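Plodham returns room: progress to the Fesunar fund
Thursday, February 9, 2023

Thank you again for your patience over the winter, and for the kind note that came with the second payment. We have used 200 of the 300 hours of robot time in the grant, and the team is a good deal more at ease with the arms than it was in the fall.

Seven of our packers have now done the Tallel training (two of them had sworn they never would!). They used to spend the whole shift bending to the floor for returned shoes, and they now split the day between the sorting desk and looking after the robots. Sore backs come up far less at our Monday talks, though a few people do miss the chatter of the old line, and we are trying longer shared breaks. 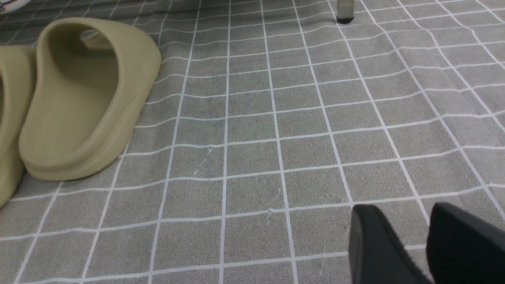 Pairing is still the slowest part of the job. The arm has to find both shoes, pick up one and then go back for its partner, and soft molded slides like the beige ones, lying side by side on the grid mat, are what our packers most like to teach it with. They would like a flatter mat too, as the present one ripples. We hope to order it from Chu before June, along with the spare finger pads.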